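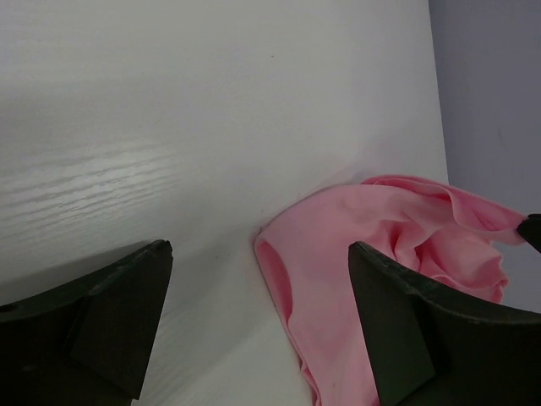 3.2 Cloths and surfaces

The household part of the study was carried out in Latberg and Drudton, where participants folded and put away small textiles on the surface they normally use at home. In total 456 folding episodes were recorded in 43 homes. Each cloth was left crumpled at the start, so that the first action was always to find an edge or a corner.

Figure 3. Light pink cloth, crumpled, on a white surface with a faint wood grain.

A hem was treated as a separate feature in our coding. As Figure 3 shows, part of a hemmed border can remain visible even when the rest of the fabric is bunched together – and in the interviews several participants told us that they look for such a border first. We follow here the scheme of Kandpal, but we joined its two categories for loose folds, as our coders could not separate them in a reliable way.

Pale surfaces were common in both towns. Nine episodes were excluded from the analysis of the first grasp, all of them from the November round in Drudton, where the starting state of the cloth was not noted. They are kept in the analysis of total folding time (Section 4).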